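Search this guide Enter a keyword Go

Kandstead Table Linen and Utensil Guide
Section 6: Setting up the chopstick and spoon basket

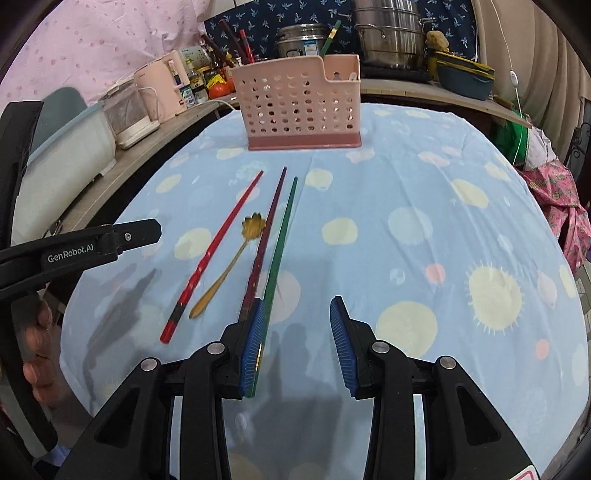
Most households own a utensil basket already, and most of those baskets are a mess. The usual advice is to buy a bigger one. I doubt it helps. A bigger basket holds more of the same muddle, and the short spoons sink further out of reach. Before you spend money, try the steps in this section with the basket you have.

This section covers long tapered chopsticks, small dessert or tea spoons, and a plastic basket with holes in its walls. Forks and knives are in Section 7. Do not combine the two procedures.

6.1 Before you start

1. Clear one end of the table and spread a plain cloth over it. A light color shows up stray grains and crumbs. A patterned cloth makes a dark chopstick surprisingly hard to find.

2. Empty the basket completely. Taking out only the pieces you don't like the look of is the shortcut everyone tries, and the old crumbs stay at the bottom.

3. Turn the basket upside down over the sink and tap the base. Run warm water through the holes from the outside in. If a hole stays blocked, use a soft bottle brush. A toothpick will do the job too, until it snaps off in the hole.

4. Leave the basket to drain on its side.

CAUTION: Do not pour boiling water into a plastic basket. Some are sold as heat resistant. Unless yours came with a stated temperature limit, treat that claim as decoration.

6.2 Sorting

1. Lay the chopsticks lengthwise on the cloth, all thick ends toward you. The bands and other markings you need for pairing are often near that end.

2. Pair by color first: red with red, maroon with maroon, green with green. Then check the band. A green stick with a gold band belongs with another green stick with a gold band, and a red one with a dark band needs the same again.

3. Check maroon and dark green against each other in daylight. Under a warm kitchen bulb they can pass for the same color, and the mistake tends to surface when guests are seated.

4. Hold each pair upright on the table, thick ends down, and compare the heights. If one tip stands lower, the pair is wrong or a tip is worn.

5. Put the single sticks to one side. Keep them until the next full sort, then let them go. The missing partner is rarely behind the stove, whatever the family says.

6. Lay the spoons in their own row. Check shaped bowls, such as those with scalloped petals, along the rim and at the neck, where food collects.

NOTE: Brisa Tlapale, who edited the first version of this guide, recommended sorting by length before color. We tried both orders with a household set of 52 pieces. Length first meant handling every stick twice. Her method may suit sets that are all one color.

6.3 Washing

1. Wash by hand in warm water with a little dish soap. Wipe from the thick end toward the tip.

2. Go over faceted or twisted handles with a soft cloth, turning the stick as you go. A sponge skips the grooves.

3. Do not soak colored or gold-finished pieces. "Dishwasher safe" on the packet may be true for the stick and less true for the finish. If you want to test it, sacrifice one of the singles from 6.2.

4. Rinse, then dry with a towel before anything goes back in the basket. The holes let water out, but they will not dry a bundle of sticks packed tightly together.

6.4 Loading the basket

1. Set the basket at the far side of the table, or wherever it will live, with any lower step in the rim facing the person who uses it most.

2. Place the spoons and other short utensils in the low section, if your basket has one. They disappear behind a high wall.

3. Stand the chopsticks in the taller section, thick ends up. Some people insist on tips up for drying. Reaching into a cluster of narrow points is not pleasant, and if you followed 6.3 the sticks are dry anyway.

4. Keep pairs together. An elastic band is tidy for a day and sticky by October. Placing the two sticks side by side is enough.

5. Let the sticks lean. They will lean whatever you do. If the basket tips when you let go, remove a few pairs or move the heavier pieces to the opposite end.

CAUTION: Do not stand a loaded basket at the table edge within reach of small children. A flared base helps with balance, though less than the shop display suggests.

6.5 If the order does not last

Sticks mixed again within a week: there are too many pairs in daily use. Keep 6 pairs out and put the rest in a drawer.

Spoons always at the bottom: see 6.4, step 2.

Basket smells: repeat 6.1, then check the thick ends of the sticks for trapped food. Scented liners cover the smell and hold moisture. We do not recommend them.

Color coming off a stick: stop using it for food.

Revised 17 August 2025 by Polyxeni Christodoulou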